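Juni, kurz nach 23 Uhr

Heute endlich wieder mehr als eine halbe Stunde am Stück gespielt. Skolline läuft jetzt seit gut zwei Wochen auf der Konsole, und laut Spielstand bin ich bei 34 Stunden. Das kommt mir viel vor, weil ich in der Geschichte gerade erst im vierten Kapitel stecke. Ein großer Teil davon ist Herumlaufen. Ich gehe in jedes Seitental, weil ich sonst das Gefühl habe, etwas liegen zu lassen, und meistens liegt dort eine Kiste mit Seil oder Lampenöl, von dem ich ohnehin zu viel habe.

Angefangen habe ich am Nachmittag am Pass von Pranov. Dort hing ich seit drei Abenden an der gleichen Stelle. Man muss den Schlitten mit dem Funkgerät über den Grat bringen, und der Wind dreht alle paar Sekunden. Bisher habe ich immer versucht, gegen den Wind zu ziehen, bis die Ausdauer leer war, und dann ist der Schlitten abgerutscht. Heute habe ich den Schlitten einfach stehen lassen, bin allein vorgegangen, habe oben zwei Haken gesetzt und ihn dann mit der Winde geholt. Beim zweiten Versuch hat es geklappt. Die Winde hatte ich seit dem ersten Kapitel im Gepäck und nie benutzt.

Hinter dem Pass kommt eine lange Zwischensequenz, in der man erfährt, dass die Station Delacroix schon aufgegeben war, bevor der Trupp überhaupt losgeschickt wurde. Gut gemacht, ohne viel Musik. Die deutsche Synchronisation ist an der Stelle leider schwach, der Hauptmann klingt, als würde er eine Bahnansage lesen. Ich habe danach auf Englisch umgestellt, mit deutschen Untertiteln. Die sind kleiner, als mir lieb ist, und lassen sich nur in zwei Stufen verändern. Ich sitze jetzt also näher am Fernseher.

Dann eine Stunde Pause, Kartoffeln gekocht, Wäsche aufgehängt, eine Mail ans Amt geschrieben, die seit Tagen liegt.

Am Abend die Station selbst. Sie ist größer, als ich dachte, mit drei Ebenen und einem Aufzug, der erst Strom braucht. Die Karte hilft wenig, weil sie alle Ebenen übereinander zeichnet. Ich habe mir auf einen Zettel geschrieben, welche Tür wohin führt, so wie früher. Im Archiv liegen Tonbänder, die man auf dem Gerät im Flur abspielen kann, jedes eine oder zwei Minuten lang. Ich habe alle gehört, die ich gefunden habe. Zwei davon widersprechen sich bei der Frage, wer das Tor zugesperrt hat. Ob das Absicht ist, weiß ich noch nicht. In Rornero gab es so etwas auch, und dort war es am Ende schlicht ein Fehler, der mit dem ersten Patch verschwunden ist.

Überhaupt denke ich beim Spielen oft an Rornero, das merke ich selbst. Es ist vom gleichen Studio und vier Jahre älter, und ich habe es damals zweimal durchgespielt, am Ende mit 104 Stunden auf der Uhr. Das Klettern ist in Skolline besser, das Inventar schlechter. In Rornero konnte man Sachen einfach übereinanderlegen. Jetzt hat jedes Teil seinen Platz im Rucksack, und wenn eine Decke nass ist, wird sie schwerer und alles verschiebt sich. Am Anfang fand ich das gut, inzwischen räume ich vor jedem Aufstieg fünf Minuten um.

Dazu kam wieder der Fehler mit dem Speichern. Gegen neun hat das Spiel im Generatorraum kurz gehangen, danach war der letzte Spielstand von vor dem Aufzug. Also rund 34 Minuten noch einmal. Ich kannte den Weg, es ging beim zweiten Mal schneller, geärgert hat es mich trotzdem. Ich speichere ab jetzt von Hand in zwei Plätze, abwechselnd. Im Forum schreiben andere das Gleiche, der Thread dazu hatte vorhin 637 Antworten. Vom Studio steht dort nur, dass man sich die Sache ansieht.
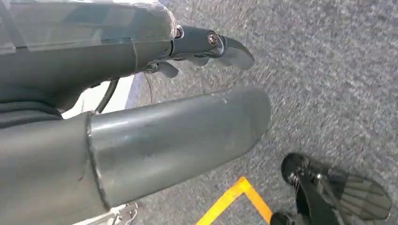

Grauer Roboterfinger mit dunkler Spitze, oben knittrige Folie.

Den Generator habe ich dann doch noch zum Laufen gebracht. Man muss die Ventile in der Reihenfolge öffnen, die auf dem dritten Tonband genannt wird, und zwar ohne loszulassen, wenn der Druck schwankt. Mit dem Aufzug bin ich nur kurz nach unten gefahren. Es gibt dort eine lange Halle mit Schienen, am Ende Licht, und irgendetwas klopft in den Wänden. Da habe ich gespeichert und ausgemacht.

Der linke Stick zieht übrigens wieder leicht nach oben. Beim Klettern stört es nicht, in den Menüs schon, da springt die Auswahl von allein. Ich habe die tote Zone in den Einstellungen etwas höher gestellt, damit geht es vorläufig. Ein neuer Controller muss bis nächsten Monat warten.

Morgen komme ich vermutlich nicht dazu. Wenn doch, dann zuerst zurück auf die mittlere Ebene, dort ist noch eine Tür offen, die auf meinem Zettel ein Fragezeichen hat. Und Batterien kaufen, die großen.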